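Notes from the Bench

Hello again, and happy March! I meant to write this piece about starting tomatoes from seed, but I got sidetracked by a kitchen drawer, so the tomatoes will have to wait until next time.

The drawer is the one to the left of my stove. It has stuck since the day I moved into the house on Burkcombe Road, and for most of those years I dealt with it by lifting, wiggling and swearing. Then a couple of weeks ago I pulled a little too hard looking for the can opener and the whole front came off in my hand. I stood there holding it like a tray. The dog was thrilled, because a box of birthday candles went everywhere.

So I did what I always do and called Myfanwy Voyle, and she told me what she always tells me: don't buy anything yet. Myfanwy ran the repair counter at the old Dai hardware store until it closed, and she has strong feelings about people who drive to the store before they've looked at the problem. "Take it all the way out," she said. "Turn it over. Have a cup of coffee and look at it."

I took it all the way out. I turned it over. I had the coffee (two, really, and a piece of toast). And she was right, the trouble was plain as day once I could see the underside. The bottom panel had sagged out of its groove at the back, so every time I closed the drawer it dragged on the rail below. All that lifting and wiggling over the years had been pulling the front loose, a hair at a time. I had been breaking it every single morning on my way to the coffee scoop!

If you have one of these in your own house, and I bet you do, the fix is pretty friendly. Empty the drawer and knock the old glue off the joints. Mine was brown and brittle and came away with a butter knife. Slide the bottom panel back into its groove, dry, and make sure it wants to go all the way in before you open any glue. Mine didn't, as there was a bit of old nail in the way, and I'd have been in a real pickle if I had found that out with glue on my fingers. Then glue the front on, square it up against the corner of a table, and wrap a strap or some strong cord around the whole thing. Leave it overnight. I know the bottle says less than that. Leave it overnight anyway.

While it was drying I rubbed the rails with the stub of one of the birthday candles. Plain wax, nothing fancy. I had a can of Karnex spray in the garage and I thought about using it, but Jae-hoon Woo from the Wultness end of the street talked me out of it, on the grounds that oil and bare wood and toast crumbs make a kind of paste. He learned this from his own silverware drawer and is still a little sore about it.

The nail, by the way, was the worst part of the job. It was bent over flat and rusted, and I went at it with a screwdriver for far too long before I admitted that I needed to get hold of it and pull. It came out in two pieces. I've kept them in a jar, don't ask me why.

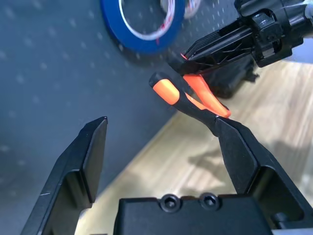

Once the drawer was back in, I got the bug and did the rest of the kitchen. Three of the others were fine and only wanted wax. The big one under the toaster had a loose side that I would never have noticed, and I caught it before it went the way of the first. It took me one rainy Saturday and I listened to the radio the whole time, and I can't say I've had a nicer day this year.

I also had to decide what was going back in them, and that took longer than the repairs. I own 16 wooden spoons. I don't know how this happened. I cook for one and a half people, depending on whether my nephew is around, and I use the same spoon every night - the one with the burnt handle. Nine of them are in a bag by the door if anybody would like some. The twist ties went in the trash and the rubber bands got a jar of their own. The can opener was in the dish rack the whole time.

Several of you wrote back after the October letter about squeaky stairs, and I loved reading every one of those. I'd like to hear about drawers now, especially if you've dealt with the old center-rail kind, where there's a single strip of wood down the middle and the whole thing tips like a canoe. I've got one of those in the bedroom dresser and I'm a bit scared of it. Myfanwy says to take it all the way out and look at it, so I guess that's my weekend.

Tomatoes next time, I promise. The seeds are sitting on the counter looking at me.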